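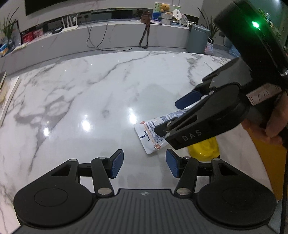 Gripper Club FAQ

Last updated 10/20/25

Hi! I'm Janelle Salazar and I run the sign-ups for the Wultance Gripper Club. I get the same emails every fall, so I finally typed up my answers. If yours is missing, write to me and I'll add it.

What do you do in this club?

We teach a robot arm to handle everyday stuff, mostly by showing it. Members hold the grippers in their own hands and do a task over and over (put the tube in the box, hand the tape measure across, that kind of thing), and then the recordings go to Hafiz Khoo's training group, who turn them into something the arm can try. So there are two halves, the hands half and the computer half. Most people start on hands and wander over to computers around winter break. Some never leave hands, and I'm one of those!

Do I need to know how to code?

Nope. I didn't when I joined. If you want to learn, Hafiz does a beginner hour before the regular meeting and he's very patient about it. Bring a laptop if you have one. We have a couple of loaners but one of them has a sticky space bar.

When and where do you meet?

Thursdays after last period until 5:30, in the Gernley room, the one with the long curved cabinet. If the door's locked, go around by the copy room and knock.

What does it feel like to use a gripper?

Weird for ten minutes, and then your hand gets it. You squeeze and the two fingers close in from the sides. The part that trips everybody up is that you have to stop thinking about where your own fingers are and watch the pads.

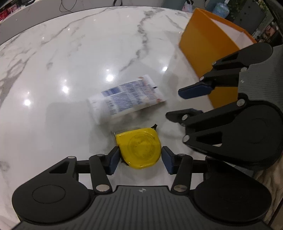 Go slower than you think you should. New members race, and a fast recording is usually a jerky one, and then Hafiz sends it back with a little note. Come straight down, close, wait a beat, then lift. If you're working with two grippers, let one be still while the other one moves. You can do fancy handoffs later in the year.

What objects do you practice on?

Small things from the store or from home. Tubes, boxes, tools, toys, whatever has a shape we haven't tried much. Hard and square is easiest. Soft tubes are a pain, they squish and roll and you end up chasing them over the table (I kind of love them, though). Please don't bring glass, food, or anything you'd be sad to see dropped.

How many recordings do I have to make?

There's no quota for members. As a team we want 2,000 good ones before the Nallier meet, and as of this week we have 1,144. On a decent afternoon one pair can get through 40 if they don't chat too much. My partner Lilibeth Espiritu and I have never once hit that.

What's the Nallier meet?

It's our one competition, in June. Each team gets a table and a bin of objects they haven't seen, and the arm has to sort them with no help from us. Last year we came in fifth out of nine and dropped a roll of tape on a judge's shoe. We're going again. You don't have to compete to be in the club, but you should at least ride along, the bus is fun.

Does it cost anything?

Dues are $15 for the year, and that covers the shirt. The Nallier trip is separate. We need to raise $400 for the bus, so there'll be a bake sale, and yes, I'll be asking you for brownies. If dues are a problem, talk to Mr. Cabanatuan (Edgardo Cabanatuan, our advisor, room next to the stairs) and he'll sort it out quietly.

Can I do this and a sport?

Lots of us do. Come when you can and tell your partner when you can't. The only thing I get grumpy about is leaving a partner standing there with one gripper and nobody to hand things to.

What if I break something?

Tell Mr. Cabanatuan or Remedios Lumbao right away. Remedios looks after the equipment and she has spare finger pads in the drawer. Pads wear out, that's normal. Please don't glue anything yourself. We had a glue situation in my first year and it took two meetings to undo.

Is there any homework?

Not really. You fill in the log sheet before you leave: your name, your partner, the object, how many tries, and anything odd. Write neatly! I'm the one who types them in.

How do I join?

Show up on a Thursday, or email me and I'll pair you with somebody for your first day. Eighth graders can come and watch but can't sign up until next fall. The permission form is on the club page under Forms, and it needs a parent signature on both sides.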